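How I Collect Demonstrations for a Coffee-Making Arm (Start to Finish)

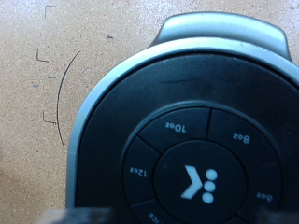 Wrist camera view over the coffee maker, with the placement marks on the left.

A few people asked me how I went from "I have a robot arm on a bench" to "I have a pile of examples I can train on," so I'm writing the whole thing down while it's still fresh. The job I picked is small: press a brew size on a single-serve coffee maker when told which one. It sounds like nothing, and it kept me busy from the spring right through August.

I'm not a roboticist by training. I do controls work during the week and share a workshop bench with Declan Inskip, who has put up with a lot of coffee maker talk. Everything below is what I do now, after doing a good part of it wrong the first time.

What you need before you record anything

An arm with a gripper, some way to drive it by hand, and a camera on the wrist. I drive mine with a smaller matching arm that I hold and move, and the big one copies me. A game controller will work too, but my presses with one were jerky and I gave up on it after an evening.

You also want a second camera looking at the whole bench from the side. Train with both if you can. The wrist view is great for the last inch and pretty useless for telling you where the arm is in the room.

And you need software that saves the joint positions, the gripper opening and the camera images with matching times. I use a little recorder I wrote and named Wundura (don't look for it, it's a folder of scripts). Any recorder is fine as long as the times line up. Check this before you do anything else! My first batch had the wrist images lagging well behind the joints, so as far as the data was concerned the arm was pressing buttons it hadn't seen yet.

Step 1: Pick the task and write it as one sentence

Mine is: "Starting above the machine, press the segment for the size I name, then back off." That's the whole thing. No pod, no mug, no lid. I wanted all of it at first, and Farhad Shirazi talked me down to one press over the phone. He was right, and he has reminded me of it several times.

Write down where the episode starts and where it ends, too. "Back off" was vague, and in my early recordings I'd sometimes stop with the finger still hovering just over the button and sometimes go all the way home. The policy I trained on that did a sort of nervous bobbing at the end. Now the rule is that the gripper comes straight up to the height it started from, pauses for a beat, and I stop recording.

Step 2: Mark where things go

Look at the tan surface beside the machine in the picture and you'll find some little corner brackets and a long curved line that pretty much follows the rim. They're thin, dark marks and they don't look like much, but marks like these are the single most useful thing on my bench.

The curve is home position. Line the rim up with it and the machine is back where it was yesterday, or near enough. The corners are for the other placements. I go through them in order, and I write the placement into the name of each session so I can find it again later.

A few things about marks:

Draw them thin. You want to be able to find them up close without turning them into giant arrows for the learning system to read.

Don't redraw them halfway through a batch. If a line gets rubbed away, finish the batch, then fix it.

Move the machine between marks, and also leave it a little off the marks now and then. If it's always parked perfectly, the arm learns the parking spot and stops caring about the machine. I had a policy that pressed thin air with total confidence when I slid everything over by a couple of finger widths.

Step 3: Check what the wrist camera sees

Before each session I drive the arm to the start position and look at the picture, on a decent-sized screen. I want the size labels I'm asking for to be readable to me. If I can't tell which segment is which, I don't have much business expecting the model to.

From directly overhead my labels come out upside down. The 10oz is at the upper left and the 8oz is at the upper right, both inverted, with the 12oz turned sideways on the left. That's fine. A network doesn't care which way up a number is as long as you don't go flipping images later in some clever augmentation step. I did that. Mirrored images with unmirrored joint positions are poison, so turn that option off if your training code has it on by default.

The 6oz on the right is blurrier. My camera has a fixed focus and the lower part of the view goes soft, fingers included. The left finger also covers part of the bottom segment, the one with the ICE lettering. So I left that one out of the task for now and only ask for the four ounce sizes. If you need a segment that hides under your own gripper, either start from a different angle or tilt the camera mount before you begin. Don't tilt it in the middle of a dataset! Kai Böttcher did that on a drawer-opening project and had to throw away everything from before the tilt.

Leave the fingers in view, by the way. I was tempted to crop them out because they're just gray smears at that distance, and the version I trained on cropped pictures was noticeably worse at lining up.

Step 4: Do a throwaway round

Record a handful of episodes you fully intend to delete. Your hands are stiff and you haven't found a comfortable way to stand. After the throwaway round, play one back with the motors on and watch whether the arm does what you did. If playback misses the button with the machine still sitting in the same place, then your recording is off somewhere, and no amount of training is going to rescue it.

Step 5: Record for real

Here's how a session goes for me. I set the machine at a placement, put the arm at the start, and let a script pick the size at random and say it out loud. I press it, back off, pause, stop. Then the next one. I aim for 70 good episodes in a sitting and quit there even if I feel great, because the last stretch of a long session is where I get sloppy.

Things I try to stick to while recording:

Move at one steady speed. Slower than you'd like, but without stopping to think. Long hesitations get learned too, and then you have an arm that stands there thinking.

Come in from slightly different directions. Let the start position wander a little. I nudge it left, right, higher, lower.

Don't use anything the cameras can't see. I caught myself leaning over to peek at the dial from the side, which gave me a view the model was never going to get. Now I drive while looking at the screen only, and yes, it's harder.

Include some recoveries. Every so often I begin an episode with the fingers over the wrong segment, then correct and press the right one. It feels like recording mistakes on purpose (it sort of is), but without them the policy has no idea what to do once it drifts.

Let the script choose the size. When I chose, I pressed 8oz far more than anything else, and you can guess what the trained arm's favorite was.

Step 6: Throw things out the same day

I go through the session right after recording, while I still remember the weird ones. I watch each episode at 3 times normal speed and mark it keep or drop. Wrong segment, drop. Double press, drop. Machine bumped and slid during the press, drop, unless it's a small slide and the press was good. My notes file has a line for each dropped episode with a word or two about why, and that file has saved me more than once.

Poppy Crabtree sat in on one of my Friday reviews and pointed out that I was keeping a lot of presses where the finger landed right on the groove between two segments. I'd counted them as fine since the correct size got picked. The policy had learned to aim for the groove, so of course it got the wrong neighbor half the time. Look at where the contact happens, and not only at whether it counted.

Step 7: Train early, then go back for more

Please don't record for a month and then train for the first time. I train after the first two or three sessions, run the arm, and write down where it fails. Then the next session is mostly those cases. For me it was the 6oz segment, no surprise with that blur, so I recorded extra 6oz presses from a bit farther right.

My full set is at 3,566 episodes after cleaning, which is more than this task needs. Dean Lockwood trained on a much smaller slice of it and got results close to mine, and he hasn't been quiet about that either. The extra episodes did help when I moved the machine to another bench with different light, so I don't regret them.

Keep a test set that you never train on. Mine is 90 episodes at placements I don't use anywhere else. I also run the real arm on those placements, because a low error on saved data has fooled me before.

Some questions I keep getting

Does the machine need to be plugged in? Not for my version. I'm scoring where the press lands, so I leave it unplugged and empty. If you want to check that the brew starts, you'll need power and water and a towel, and please keep the electronics well away.

Should I clean the machine so it looks perfect? I wipe it down between weeks, but I don't fuss. Mine has a scuff across the top panel and a bit of dust. What I would avoid is sticking a bright label next to the button you care about, since the model will happily follow the label and ignore the button.

Can I mix in someone else's demonstrations? Yes, if they follow the same start and end rules. Declan recorded a few sessions for me and he presses quicker than I do, so I gave him a speed to aim for and tagged his sessions by name. Tag everything, honest to goodness. Who drove, which placement, which gripper tips, what time of day. The time of day mattered for me because the workshop gets sun in the late afternoon.

What about the pod and the lid? Next on the list. The handle is a big, easy thing to grab compared to a button, but opening it moves the whole machine around if you pull at a bad angle, and I haven't decided whether to clamp the base down or let it slide and collect examples of that too. I'm leaning toward letting it slide. I'll add a page when I have enough sessions to say anything useful about it.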